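Subject: Re: [florkora-club] Basket task, rules question
Date: Thursday, April 8, 2021

On the list last night the Walczak team wrote:

> Does the fruit have to stay in the basket for the whole run, or only
> at the end? Also, are we allowed to hold the basket by the rim? Our
> hand slips on the handle in about one try out of 10.

The fruit has to stay in for the whole run. If it falls out, the run is over and you take the score up to that point. The limit is still 62 seconds from the start signal.

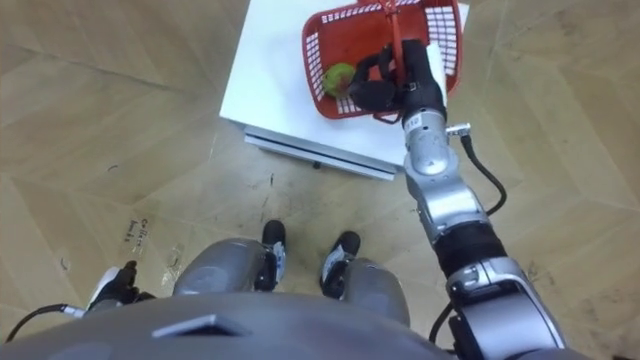

Holding by the rim is fine. The Zodine rules only say the basket must be carried by one hand and must not be pushed along a surface. I checked the July version as well and the wording hasn't changed.

For our own entry we are keeping the Skukell grasp code from last semester, with the closing speed turned down to 200 on the slider. Please don't change it on the shared branch without posting here first. If you want to try other values, make a copy of the config file and put your team name in it.

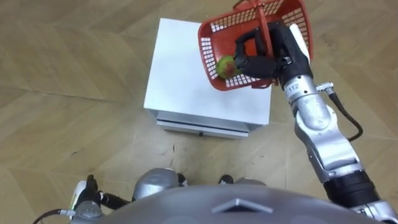
Tilt is the part I would work on next. The rules set no maximum angle, but the judges can stop a run if they think the fruit is about to go. With the basket tipped so the open side faces the head camera, the fruit sits down in the lower left corner, just beside the fingertips. That gives a clear view of it, but I would like to see the basket closer to level before the arm starts a long move.

Log files go in the usual folder. Teams that want a second practice slot should reply by Monday, and we have 2 left.

Florkora club list admin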